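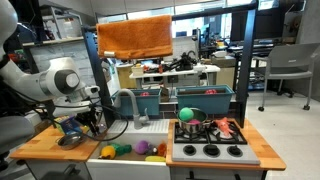
The play kitchen at Bekside, with its butcher-block worktop and white sink.

Visit to the Bekside toy library open day, 2019-11-19

Five of us went over from Nunness, where we have been trying to get a lending scheme going since March. Bekside has been running for 18 years and has two rooms on the ground floor of the old Weerasinghe printworks. The bus stops at the end of the lane, but the sign is small and we walked past it twice.

Anwara Dewan showed us round. Families pay a yearly fee and can take out three toys at a time for a month. Large items stay in the building and are used at the drop-in sessions. They used to lend out the bigger things as well, but too many came back with parts missing and the van cost more than the fees brought in.

We spent most of the time on cataloguing, as that is where we are stuck. Each toy has a card with a list of its parts, and the card goes out in the bag. Whoever takes the return checks it against the card while the family is still at the desk. Keisha Rosenthal asked what happens when a piece is lost. There is no fine. The card is marked, and if the toy still works it goes out again as it is.

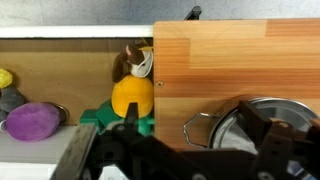
Storage was the other question. They prefer clear bags to boxes for anything with small parts, and everything is shelved by age and then by number. Jigsaws are the exception and have their own cupboard. Shiuli Begum told us they make up one jigsaw in ten when it comes back and take the rest on trust – a few complaints a year, she thought, and usually about the same puzzles.

Cleaning takes longer than we had allowed for. Plastic is washed in the sink in the back kitchen, wood is wiped and left on racks overnight, and soft toys are not lent at all.

Tea was in the front room, with a good ginger cake. Sheena Leckie has copied out the layout of the parts card and will bring it to our next meeting. Bekside is open again in March, and they are happy to have visitors on any lending day if you ring first.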